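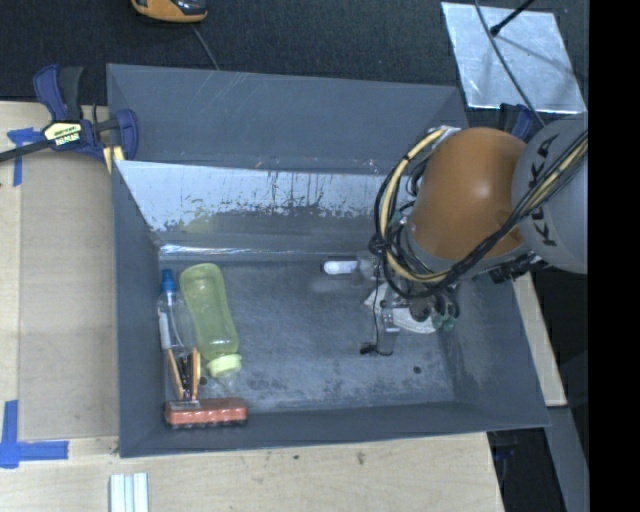
## Section 4: Setting Up and Looking After Your Sorting Bin

By now you should have the Plirkside shelf up on the wall and the hooks in place, so the noisy part of the job is behind you. In this section we'll get the big bin ready. It's the one piece of the set that everybody in the house will use, and it takes whatever turns up during the day: empty bottles, hand tools that never made it back to the drawer, odd blocks and lids. A little care now will save you a good deal of bending and muttering later on.

You'll need a damp cloth, a dry cloth, a small soft brush and a spoonful of ordinary dish soap. Set aside 22 minutes for the first go. After that it gets much quicker.

### 4.1 Choosing the spot

1. Pick a place where you can stand close and reach the bottom of the bin without leaning on the rim. Beside a table or workbench is ideal, and a low, sturdy surface is fine too.
2. Sweep the spot first. Grit under the bin will scratch a wooden top before you know it.
3. Lower the bin into position with both hands, holding it by the two long sides.
4. Press down gently on each corner in turn. If it rocks, move it a little and try again.

**Note:** The bin doesn't have to sit perfectly square to the table. If it's easier for you to reach into when it's turned a touch, leave it turned.

**Caution:** Please don't stand the bin within 16 inches of a heater or stove.

### 4.2 First cleaning

Bins that come back to us through the Dindbridge exchange have led a working life before they get to you. Scuffs and fine scratches on the bottom are normal, and so are pale worn patches on the walls. They don't stop the bin doing its job, and scrubbing at them will only wear out your arm.

1. Brush out any loose dust, starting with the walls and finishing with the bottom.
2. Wipe the inside with the damp cloth and a little soap. Take your time along the crease where the walls meet the floor – crumbs and grit love to hide there.
3. Wipe once more with clean water.
4. Dry the bin well and leave it open to the air overnight if you can.

**Caution:** No bleach, and no wire wool.

If your bin has small holes in the bottom, slip an old towel or a tray underneath before you start with the soapy water. Leave the holes open.

### 4.3 Putting things in

There's no wrong way to fill a bin, of course, but we've been using these at the Villetby workshop long enough to have settled into some habits, and you're very welcome to borrow them.

1. Empty your bottles completely and put the caps back on. Check that screw lids are tight, too.
2. Lay bottles down on their sides along one wall. Tall, slim ones roll less when a wider bottle lies next to them.
3. Close hand tools before you put them in, if they have a catch. If the handles spring apart, tuck the tool into a corner with the handles where you can see them. Bright handles are a real help in a dark bin!
4. Place blocks and other heavy pieces flat on the bottom, up against a wall.
5. Keep some of the floor clear, so there's room to get a hand in and pick up one thing without stirring up all the others.

**Caution:** Blades, broken glass and anything that has held paint thinner should go somewhere else. See Section 7 for the lidded container.

### 4.4 Emptying and sorting

Work from one side to the other and set things out on the table as you go – bottles together, tools together, and a spot for the puzzles that belong to neither. Squeeze the soft bottles flat only if your local recycling asks for it. Tools get a quick wipe before they go back on the Sombatkul rack (part no. 822), handles facing out.

Once the bin is empty, run the dry cloth around the inside and look over the corners for cracks. A bin with a crack you can feel with a fingernail should be retired from tool duty, though it will happily hold gardening gloves for years.

*Section revised 5/10/25 by Sem Baert. Replaces the loose sheet from August.*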